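Plillow Service Desk
Ticket: Sorting cell, Claranville site: shift handover and override rights
Category: Automation / Workplace procedures
Priority: 4
Status: Open, pending site decision
Opened: Jun 19, 2025

Summary of request

The Claranville site requests a change to the alert settings on the tabletop sorting cell. Since the cell was put into use in May, bench staff no longer sort mixed returns by hand. They now prepare the table, watch the run and answer alerts. The current settings send every grip alert to the Reisinger control desk, and bench staff must wait for the desk to release the arm. The longest wait recorded so far was 115 minutes.

Steps taken by the service desk

1. Confirmed that the alert delay is set to 90 seconds, as delivered.
2. Confirmed that bench accounts have view rights only.
3. Replayed the planned task in the simulator with the site's own object list. The view between the gripper fingers was saved with the replay.
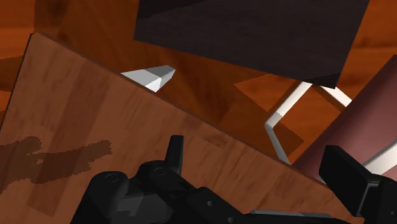
Reisinger control desk wrote that release rights were kept off the bench on purpose, because the person nearest the arm is also the person most likely to be hurried. The desk would accept a change if bench staff complete the same training as desk operators and are given paid time to do so.

Service desk response: The point is noted. The training module can be opened to bench accounts. Paid time is a matter for the site and has been passed to site management.

Further findings

The written job description for the bench still refers to manual sorting. It makes no mention of alerts, monitoring or simulator review, although staff now spend most of the shift on these duties. The site reports that two pay grades are affected. The service desk cannot correct this, but it bears on the request: release rights should not be given to a role that does not list them.

The Vasport site runs the same cell with release rights at the bench. Its object list is shorter and does not include stone items or bottles.

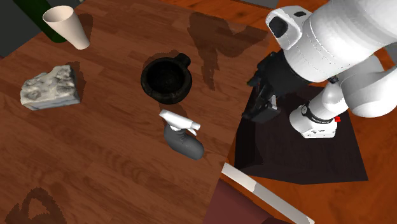
Plillow Service Desk

The wide simulator view has been added so that both sites can discuss the same layout. The cup, the rock, the mortar and the spray bottle are each to have a separate grip setting. Bench staff at Claranville have asked to help write these settings, as they handled mixed returns by hand before the change. The service desk supports this.

Proposed change

Bench accounts to receive release rights for grip alerts only. Stop and restart after a collision alert to remain with the control desk. Trial period to run for 100 shifts, with all releases logged under the individual account. Logs are not to be used for performance review.

Outstanding

Site management to confirm paid training time.
Revised job description to be attached to this ticket.
Control desk to confirm the alert delay for the trial.

The ticket will remain open until all items have been received.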